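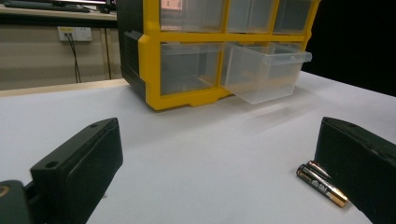 Two batteries, one open drawer. Sorting work from the collection at Gravon.

2018-02-08

The argument I keep having with Grigore Moldovan is over untidy examples. He wants them out. If a person picks up a battery, drops it and picks it up again, he would cut the whole recording, because the system should learn from people who do the job well. I think he is wrong, and I think the sets we build his way are poorer for it.

In December we went through 90 recordings of small parts being put away in drawers. Almost all of them were smooth. The part was lifted cleanly, the drawer was already open, and the hand never hesitated. Only 4 showed any kind of recovery, and 14 others had been thrown out before I saw them.

A system trained on that has never seen a battery roll. It has never seen a drawer stick halfway. When either happens it has nothing to go on, and it carries on as if the part were still in its grip.

Grigore's answer is that bad habits get copied too. That is fair. Kiều Lã, who labels most of our recordings, suggests marking the slip and the recovery separately, so that the second can be used without the first. It takes longer and it costs more. I would still pay for it and collect fewer recordings overall.

What I would not do is ask people to fumble on purpose. We tried that at Seditz and the mistakes all looked the same. Let people work at their normal speed, leave the parts where they fall, and keep the recording going.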